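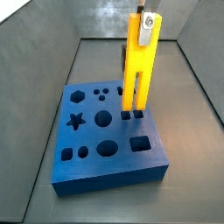 Eliécer Cáceres wants to know why a robot needs practice at a game his little cousin finished before lunch. Fair question. The cousin also ate a crayon that day, so let's not rank everybody just yet.

Robot Hands: Which One Is Best?

Your hand is a show-off. It can pick up a grape, hold a hammer, scratch your ear and find a coin at the bottom of a backpack without any help from your eyes. A robot's hand is called a gripper, and most grippers are good at one or two jobs and pretty hopeless at the rest. So before engineers pick one, they hold tryouts.

The shape sorter is a favorite test. The yellow gripper has two flat fingers with a narrow slot between them, and the blue foam block has a star, a hexagon, ovals, squares and circles cut into the top. Getting close to a hole is easy. Getting a star into a star-shaped hole is harder, as the star has to be turned the right way, and robots don't wiggle things by instinct the way you do. Somebody has to teach them to wiggle.

Meet the contestants

At the Echeverri workshop, 2 grippers went through the same tests in May.

The Skellis has stiff fingers. They hardly bend, so the robot always knows where the tips are. That's great for small, hard pieces. It is less great for a ripe banana.

The Stiltar has squishy fingers that curl around whatever they touch. It's very kind to bananas. It is also a bit like wearing oven mitts, and if you've ever tried to do a jigsaw puzzle in oven mitts you can guess how the star went.

Each gripper got 44 tries at putting a piece in its hole. The Skellis missed 9. The Stiltar missed a lot more, and dropped one piece so far away that it was found under a radiator.

Then came the fruit round, and the Stiltar got its revenge. We won't talk about what the Skellis did to the peach.

How do you make a test fair?

You change one thing at a time. Same robot arm, same block, same pieces, same starting spot. If you swapped the gripper and the block together and the score went up, you wouldn't know which one to thank.

You also need plenty of tries. Anyone can get lucky once (ask a person who has thrown a sock into a laundry basket from across the room and then never managed it again).

And you write down the misses. This part is less fun. The controller, a computer box called the Meltero, keeps its own list of every move, and it doesn't leave out the embarrassing ones.

Try it at home

Get a shape sorter, or cut some holes in a shoebox lid and find small things that fit. Now pick up the pieces using only two wooden spoons, one in each hand. Do ten tries. Next, wrap the spoons in a sponge and do ten more. Keep score both times.

If you'd like it harder - close one eye. Some robots have just one camera to work with, and judging how far down the hole is gets surprisingly annoying.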